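Comparing Two Arm Controllers on a Simulated Block Table
Project report, Intro to Robot Manipulation
Submitted 09/03/2022

1. Why we picked this project

When our group sat down in December to choose a topic, we had a long list of ideas and most of them were too big. One of us wanted to build a gripper from scratch, one wanted to teach an arm to spell words, and one (the most sensible of us, as we found out later) wanted to do something we could finish. What we settled on was a comparison. Our course gives every group access to the Tondero simulator, and it comes with two controllers that students can plug into the same arm: Dalteck, which plans the whole path before the arm moves, and Evus, which works out its next small step over and over as it goes. Everybody in the class seemed to have a favorite, and when we asked why, the answers were mostly about which one was easier to install. We wanted something better than that to go on.

Our question was a small one. If you keep the arm, the gripper, the blocks and the table the same, and only swap the controller, which one brings the fingers to the right spot over a block more reliably, and how does each of them behave when it goes wrong?

2. The setup

We used the Pesonen room, one of the ready-made rooms in the course files, and left it almost exactly as we found it. The arm sits on its green base at the far side of a wooden table, with a shelving unit behind it, and the targets are four small cubes with letters and numbers printed on them. We called them by whatever character was easiest to read, so in our notes there is a lot of "going to F now" and "missed R again." The gripper is a plain one with two parallel fingers, and we did not change anything on it, not even the finger tips, tempting as that was.

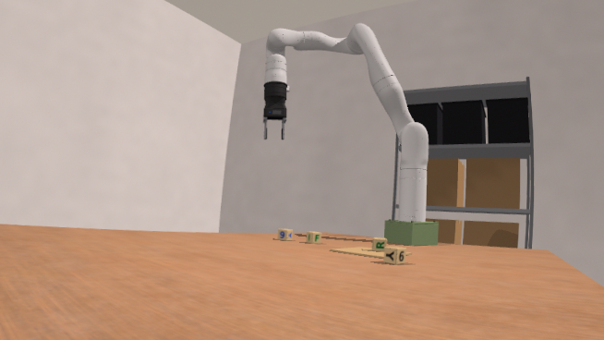 The reason we kept coming back to R as a target is that it is the awkward one. It sits right by the thin flat panel on the table, and it is also the cube closest to the arm's own base, so the elbow has to fold quite a bit to bring the gripper back over it. The 9 and the F are friendlier. The arm can reach them with its forearm stretched out to the side and its wrist bent straight down, and both controllers seemed happy with that.

We counted an attempt as a success if the gripper stopped over the target cube, pointing down, with the fingers open and one on each side of where the cube would be, and then came down without touching anything else. If the arm had not settled after 20 seconds, we stopped it and wrote it down as a failure. We argued over that limit for most of an afternoon. A shorter one would have been unfair to Evus, which likes to creep the last little bit, and a longer one would have meant we were still running trials at the end of the semester.

3. Where to put the camera

This part was meant to be one line in the report, and it ended up taking a good share of our time, so we would like to tell it properly.

We did not feed camera pictures to either controller. Both of them got the cube positions straight from the simulator. The camera was only for us, so that we could look back at an attempt and see what had happened. Our first idea was to look straight down from above, the way the course handout does it. That is lovely for checking whether the gripper is over the cube, and close to useless for checking its height, which is where most of our trouble was. After a few days of squinting at the tops of things we moved the camera down low, near the level of the tabletop, and suddenly we could see the space between the finger tips and the wood. The price is that distance along the table gets squashed, and you can no longer tell very well which cube the gripper is over! In the end we used the low view for watching and the simulator's own numbers for scoring, and we would suggest the same to any group that takes this on after us.

We also tried the low camera from more than one spot, because small changes in the angle made the fingers look quite different. From some places one finger tip seems to hang lower than the other, and the first time we saw this we were sure we had a bad joint setting. We had not. The joint values were fine, and it was only the point of view. We lost an evening to it all the same. 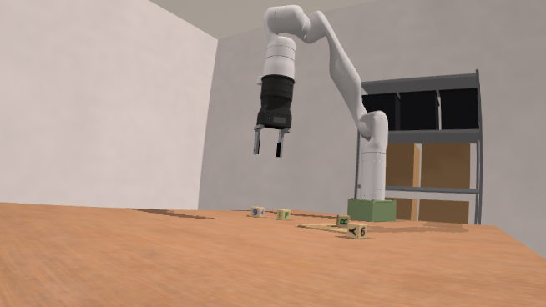 Render by the project group, made in Tondero (Pesonen room).

Shadows turned out to be more helpful than we had expected. Down at that level, the dark bands that fall across the far part of the table are easy to follow, and when the arm started to shake you could often notice it in the shadow first. We had switched shadows off at the beginning to make things run faster, and we are glad we switched them back on.

4. What we found

We ran 124 attempts altogether, split evenly between the two controllers, and we took the four cubes in a mixed order so that neither controller got an easy stretch. Our log file came to 2385 lines. We read through all of it by hand, taking turns, which we do not recommend to anyone who has other homework.

Dalteck was the steadier of the two on the 9 and the F. Its paths looked nearly the same every time, and when it did fail, it failed before moving at all, with a message saying that no path could be found. That is a polite way to fail. Nothing gets bumped and you know at once that you have to change something. Almost all of its refusals were on R, and we think this is down to how close the elbow has to fold toward the upper arm, although we did not have time to test that on its own.

Evus hardly ever refused. It would set off toward R quite cheerfully and usually get there, but some of the time it ended up rocking back and forth just above the cube — never quite still, never quite wrong — until our time limit ran out. We went back and forth on whether calling those failures was fair. In a real pick the rocking might not matter much with such small blocks. We kept the rule as it was, because we had written it down before we started.

The pause before moving was the other big difference. The longest one we recorded for Dalteck was 279 milliseconds, and for Evus it was too short for our log to catch. While you watch, Dalteck's pause feels much longer than it is, and two of us had written "slow" next to it in our notes before we looked at any times.

5. Things we would do differently

We should have moved the cubes around. All of our attempts used the same layout, so what we can say about R is really about one cube in one spot beside one panel, and a fairer test would have put every cube in the awkward place in turn. We should also have saved the camera position along with every run. For the first batch we did not, and there are clips we can no longer match to a view.

We never got to closing the fingers either. Grasping was in our proposal, and we took it out halfway through, when it became clear that reaching would fill the time we had. The settings files for both controllers are in our course folder, together with the log and the list of attempts, and any group that wants to carry on with the grasping part is very welcome to use them. Please read the note about the wrist offset first, as the value in the Evus file is in meters and the one in the Dalteck file is in millimeters.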